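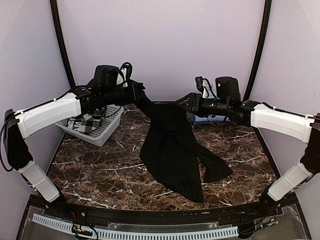
Black trousers held at the waist end, legs trailing over the marble-patterned top.

Print this message | E-mail this message

From: Renato Fajardo
To: Mikden textile care list
Date: November 9, 2024
Subject: Re: Black dye loss in cotton twill

> We have moved the staff trousers at Liremmont from 60 to 40 degrees
> and they still go grey at the seams and knees after a few months.
> Same detergent as before (Huvura powder). Is this the dye or the
> wash? The supplier blames us, naturally.

Probably both, but the pattern of the greying tells you which to look at first. Dye loss proper is fairly even over the whole panel. What you describe, pale on seam ridges and knees, is abrasion: surface fibres break and stand up, and they scatter light. The dye underneath may be nearly intact. Wet the patch with plain water. If it goes back to full black while wet and greys again on drying, you have fibre damage and a new dye lot will not cure it.

We ran 48 pairs through the Estrella site from April, half turned inside out and half not, all at 40 degrees. After 29 washes the right-side-out half were visibly worn on the outer leg seam. The others were acceptable to the wearers, though not as new. I did not have a colour meter, so treat that as opinion.

Three further points.

Load. Under-filled drums are worse than people expect for twill. The drop is longer and the cloth rubs on the perforations.

Spin. We came down to 1,000 rpm for blacks. Drying takes longer, but the set creases along the leg, which wear first, are much reduced.

Powder. Check whether yours contains oxygen bleach. Many general powders do, and the sack label is not always clear — ask for the data sheet. A liquid without bleach or brightener is the usual choice for blacks. Undissolved powder also leaves a pale bloom that is easily mistaken for fading, so try an extra rinse on one pair before you argue with the supplier.

If the wet test shows real dye loss, send me the fibre content and I will look up what we have on file.

Renato

Recent messages on this list
Re: Shrinkage in half-lined jackets
Hard water and towel stiffness
Re: Re: Press padding, how often?
Lint filters on older dryers
Heat-seal labels lifting at 60 degrees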